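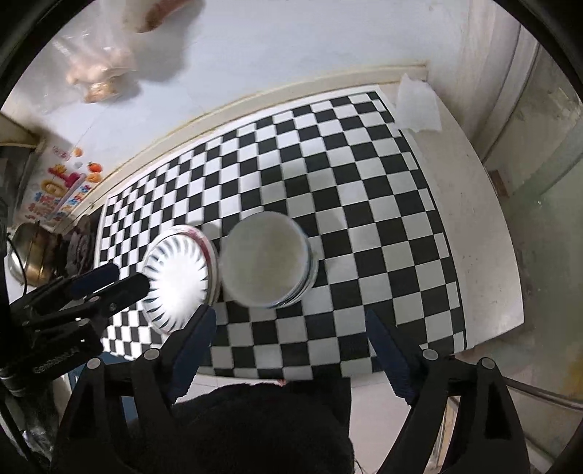
Bowls on the checkerboard mat, Table Setting and Stacking subset.

Zeder Tableware Collection: Data Card

Version 2, April release
Maintained by the Mousavi Domestic Objects Archive
Contact: Nazanin Karimi (collection), Lorraine Nuttall (annotation and access)

Summary

The Zeder Tableware Collection is a set of recordings of everyday dishes being set out, moved, stacked and put away on a table. It contains 349 recordings and an inventory of 42 pieces of tableware. The collection was prepared for the study of how bowls, plates and cups are arranged in ordinary homes, and for work on recognizing dishes that overlap, lean on one another or sit one inside another.

The collection is divided into three subsets. Each recording belongs to one subset only.

Table Setting and Stacking. Two or more pieces are placed on the table and then brought together. Bowls make up most of this subset.

Clearing. The table begins with a used arrangement, and the pieces are moved to one side or into a tray.

Sorting. Mixed pieces are grouped by size, by shape or by decoration. The grouping rule is given in the notes field.

Tableware

Pieces were purchased secondhand in small lots or lent by members of the archive. No attempt was made to assemble matching sets. Most households own dishes from several sources, and the inventory was chosen to reflect that.

Decoration is recorded in detail, as it is the property most often requested by users of version 1. The inventory uses the following terms.

Plain: one color throughout, including the rim.
Banded: one or more lines or bands following the outside or the rim.
Radial: stripes or petals running outward from the center, straight or curved. A white bowl with curved dark-blue stripes in a pinwheel arrangement is entered as radial.
Scattered: small motifs without a fixed center.
Mixed: any combination of the above. The annotator lists each element.

A rim in a contrasting color is entered in a separate field and does not change the decoration term. Thus a radial bowl with a thin reddish-pink rim remains radial, with the rim color given beside it.

Nested pieces require particular care. When bowls of the same shape are stacked, a view from above may show one interior only, and the number of pieces cannot always be determined from a single still. Annotators were instructed to use the value "one or more" in such cases and to leave the count blank. Users who need exact counts should consult the inventory sheet for the recording and should not infer them from stills.

Surface and surroundings

The mat used in the Table Setting and Stacking subset has a black-and-white checkerboard pattern and lies on a white table. The mat was selected over plain cloth after a trial in which pale bowls proved difficult to outline on a pale ground. The squares are not a reliable measure of distance. They appear curved and change in apparent size across the view, and no correction has been applied to the released files.

Clearing and Sorting recordings use other coverings, including a striped cloth and a bare tabletop. The covering is named in the surface field.

The surroundings of the table were left in their usual condition. 

Contents of the release

recordings/ - one folder for each recording, numbered from 001 to 349
inventory.csv - 42 rows, one for each piece of tableware
annotations/ - outlines and contact labels for selected stills
sheets/ - the inventory sheet completed before each recording
terms.txt - the full list of decoration, shape and condition terms

Fields in inventory.csv

piece_id: a short code, unique within the collection
shape: bowl, plate, cup, saucer, dish or other
ground_color: the main color of the piece
decoration: one of the five terms given above
rim_color: blank when the rim matches the ground
material: as marked on the piece or stated by the lender; otherwise "not known"
condition: sound, chipped, crazed or repaired
source: Rondia lot, Zevitz lot or private loan

Annotation

Over 450 stills were outlined by hand. Each was reviewed by a second annotator, and differences were settled by Lorraine Nuttall. Outlines follow the visible edge of the piece only. Hidden edges are not estimated, even when the shape of the dish is known from the inventory.

Contact labels describe the relation between two pieces and take one of four values: apart, touching, overlapping or nested. Overlapping is used when one piece covers part of another from the point of view of the still, whether or not the two are in contact. Touching is used when the edges meet. When both may apply, the annotator selects overlapping and adds a note.

Shadows are excluded from outlines. Version 1 included the shadow of several white bowls by mistake, and 48 outlines were redrawn for the present release.

Known limitations

Bowls are heavily represented, and tall pieces such as pitchers are absent. Glassware was considered and set aside for a later release.

Bright reflections occur on glazed interiors and may remove fine detail from the center of a decorated piece. The annotators did not reconstruct patterns in these areas.

The dishes are typical of a small number of households in one city - users should not draw conclusions from them about tableware in general.

Access and citation

The collection is available without charge for teaching and research. Requests for the full recordings should be sent to Lorraine Nuttall and should state the intended use. The inventory and the list of terms may be copied freely.

Please cite as: Karimi, N., and Nuttall, L., Zeder Tableware Collection, version 2, Mousavi Domestic Objects Archive.

Corrections to the inventory are welcome and should quote the piece_id and the recording number.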